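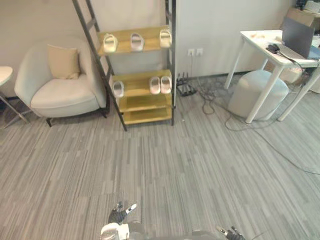 Varitent bench forum > RF and microwave
Loss in a homemade Wilkinson divider

flarndale_rf
19 May 2024
So I finally etched my first 2-way Wilkinson, centered at 1396 MHz, and I'm kind of thrilled with it! Isolation looks great. Insertion loss doesn't, though: I'm seeing almost a full dB more than the 3 dB split. Plain FR4, edge-launch connectors, 100 ohm chip resistor. Is that just the board?

harkivora
Mostly the board, yeah. FR4 is lossy up there, and the cheap stuff is all over the place on dielectric constant. What did you use for the quarter-wave arms?

espinoza43
I'd disagree. Those arms are short, and FR4 shouldn't eat a whole dB at that frequency. I'd look at your launches first (and did you calibrate out to the ends of the cables?).

harkivora
Fair, but I've had bad FR4 do worse than you'd think.

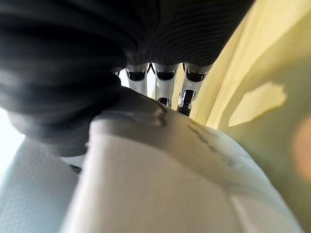 flarndale_rf
Um, I calibrated at the analyzer ports and then added the cables. Oops. Redid it and now I get 0.4 dB extra, sweeping up to 2000 MHz.

espinoza43
Much more like it. Now check the solder on the ground side of those connectors.

harkivora
I'd still try a better laminate next time :)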